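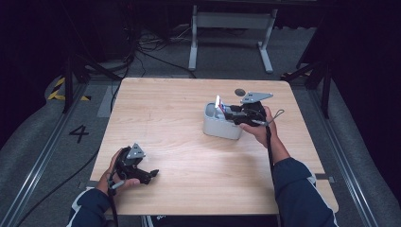
Station 4, right gripper in the small parts box.

Lajos Gál
27 Feb 2020
Hello everybody. I must write the equipment plan for our group and I would like to hear from people who already made such a plan. We have one station with a pair of hand-held grippers, the one you see. The management wants 8 stations by December. My first draft says eight pairs of grippers, eight tables, cables, and 10 percent on top for spare parts. I have two offers for the grippers, one from Caltel and one from Ultura. The Caltel price is lower but the delivery is 10 weeks. Is my draft reasonable, or do I forget something big?

oltberg_lab
You forget cables. Everybody forgets cables. I see the long ones on the carpet behind your table, and that is with one station. In our first year we spent more on cables and connectors than on tables. Put it as its own line, otherwise the purchasing department will cut it.

pinion28
Ten percent for spares is too low in my opinion. Jaw fingers and triggers are the parts which people use all day. We plan 28 percent for the first year and then we look again.

oltberg_lab
28 is a lot. If you write this number, your boss will ask why you buy such bad grippers. I would buy one complete extra pair and keep it in the cupboard. When something breaks, you swap the whole thing and repair in peace.

pinion28
One extra pair for eight stations? And when two break in the same week, you have an operator who is paid to sit. Please calculate the hours also, not only the hardware.

Lajos Gál
Thank you both. The extra pair is a good idea, I did not think of it. Maybe two pairs and 10 percent for small parts. About the brackets on top of the grippers: should I order them with the grippers or make them in house? Ultura asks 50 euros for each.

sæther_m
Make them. It is a flat gray plate with holes, any metal shop can cut it. But order all of them in one batch, ours came in two batches and the holes did not match.

pinion28
I disagree a little. If you change the supplier's mounting, ask first what happens with the warranty. With us it was a long discussion by e-mail.

oltberg_lab
Also do not buy eight tables now. Buy three, work on them for a month, then decide the size. Our tables were too deep, and people with short arms complained.

Lajos Gál
This I can not promise, the budget closes before and what I do not ask for now I will not get. But I can write the tables as a separate order - then the size can stay open until spring.

sæther_m
Then do it so. And get the delivery time from Caltel in writing. Nearly all our delays came from there, I mean from dates that somebody only said on the phone.

Lajos Gál
I will write to them today and post the answer.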